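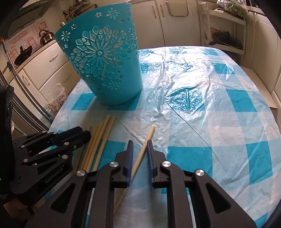
ロボットの公開デモと聞くと、私はまず「どこまでが人の手なのか」を考えてしまう。数年前に別の展示会で、さんざん拍手を浴びた機械の後ろに操作役が座っていたのを見てから、すっかり疑い深くなった。今回の見学も、誘われなければ行かなかったと思う。

行ってきたのはPrikarという会社の見学会で、2019年2月21日の午後。場所はDalisayという集合住宅の一室だった。研究所の白い部屋で作業台を見せられるのだろうと思っていたら、通されたのが普通の台所で、そこは少し感心した。コンロのそばにフライパンややかんがあって、棚にはビニール袋に入った青菜が載っている。テーブルには青緑と白の市松模様のクロス、その上に透明のビニールシート。実家の食卓もこんなふうだった。夏に腕がぺたぺた貼りつくやつである。

で、肝心の作業だが、箸だった。

テーブルに置いた木の箸を、二本指のグリッパーでつまんで移す。グリッパーはロボットの腕についていない。人が手に持って動かす道具で、担当の人がそれを操って箸を扱い、その記録が後でロボットの学習に使われるのだという。案内状には「家事自動化の現場を公開」と書いてあった。私はこの一文に引っかかっている。見せてもらったのは、人が家事をする現場である。道具がちょっと大げさなだけで。

説明役のYasmine Taziさんにそう言ったら、嫌な顔もせずに「そこは案内文が先走りました」と認めてくれた。こういう人が前に立っている会社は、広報文よりは信用できる気がする。ただ、案内文を書いた人も同じ会社の人なので、そこは差し引いておく。

箸という題材について。見る前は正直、地味だなと思っていた。近くで見ていると、これが意外に難しい。細い。軽い。束になっていると隣の箸までついてくるし、ビニールシートの上だから転がったり滑ったりする。担当の人はグリッパーを箸の真上まで持っていって、向きを合わせるのに手首を何度もひねっていた。自分の指なら考えもしない動作だ。指の内側には紺色のゴムのようなぎざぎざがついていて、私はこれが効いているのだろうと思ったが、どのくらい効いているのかは質問しそびれた。

光の加減も気になった。シートがしわだらけで、あちこちてかっている。下は派手な市松模様。カメラの映像から箸の位置を読み取らせるつもりなら、なかなか意地の悪い食卓だと思う。Taziさんによれば、きれいに片づいた机ばかりで集めると、よその家で役に立たなくなるので、あえて変えずに使っているそうだ。理屈はわかる。ただ、それなら何軒の台所で集めたのかが知りたい。聞いたところ、答えは「これから増やします」だった。つまり、まだ言えるほどではないのだと受け取った。

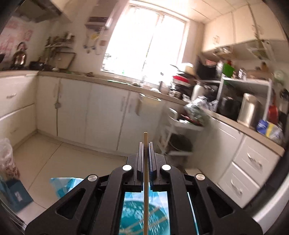 細い棒を一本、二本の指ではさんだところ。下は青緑の丸い器。

見学者も少し触らせてもらえた。私も持った。思ったより指先の感覚がない(当たり前なのだが)。はさんだつもりで持ち上げると箸がテーブルに残っていて、横にいた小学生くらいの子に笑われた。その子は一回でつまんだ。悔しいのでもう一回やらせてもらい、今度はつまめたが、斜めになったまま離すのが早すぎた。人間がやってもこの程度なので、私の分のデータを混ぜるのはやめたほうがいい。

体験のあと、配布資料の話になった。ここからが、私が一番もやもやしたところだ。

資料には、収録した動作が700件とある。それとは別に、Tanentという自社の学習ソフトを載せたロボットの試験結果が載っていて、258回試して251回成功、と太字で書いてある。割り算すると97パーセントを超える。すごい数字だ。すごすぎるので、三つ質問した。

まず、何をもって成功としたのか。返ってきた答えは「箸をつかんで持ち上げた時点で成功」。目的の場所に置けたかどうかは数えていない。私がさっきやった二回目も、この基準なら成功になってしまう。あれを成功と呼ばれると、こちらが恥ずかしい。

次に、箸は束だったのか一本だったのか。試験は一本ずつ離して置いた状態でやったとのこと。束から一本だけ抜くのは「次の段階」らしい。うちの引き出しの箸は一本ずつ離れて寝てくれてはいないのだが。

最後に、試験はどこの台所か。収録と同じ部屋だった。まあ、そうだろうと思っていた。

誤解されたくないので書いておくと、どの答えも隠さずに出てきた。こちらが聞けば全部教えてくれる。それなら資料に最初から書いておけばいいのに、と思うだけだ。太字の下に小さい字で一行足せば済む。見学者のうち、わざわざ手を挙げて聞いたのは私ともう一人、Firkixの開発をしているという男性だけだった。残りの人は「ほぼ失敗しないロボットがもういる」と思って帰ったかもしれない。

肝心のロボット本体の実演はなかった。これも案内状からは読み取れなかった点で、私はてっきり動くところが見られるものと思っていた。録画を流す案もあったが見送ったのだとか。録画なら録画で、編集なしの長いのを一本流してくれれば文句は言わない。失敗した七回のほうが見たいくらいだ。どこで落とすのか、落としたあとどうするのか。家で使うなら、気になるのはそっちだろう。

帰り際にTaziさんと少し立ち話をした。何年後に家に来ますか、という野暮な質問をしたら、年数は言わないことにしているとのこと。代わりに、つぎの公開は7月で、そのときは腕のついた機械に束の箸を出すつもりだと教えてくれた。場所も別の台所を探しているそうだ。探しているだけで、まだ決まってはいない。

行くかどうかは、案内状の文面を見てから決める。もし行くなら、自分の家の箸をひとつかみ持っていって、これでやってみてくださいと頼むつもりでいる。塗りが剥げて、長さも揃っていないのがちょうどある。断られたら、それも書く。

ついでの話。帰って夕飯の支度をしながら、箸を並べるのにどのくらい考えているか自分で観察してみた。何も考えていなかった。観察しようとしたら一膳落とした。

駅からDalisayまでは坂がきつく、案内図より遠い。次に行く人は歩きやすい靴で。スリッパは貸してもらえたが、小さめだった。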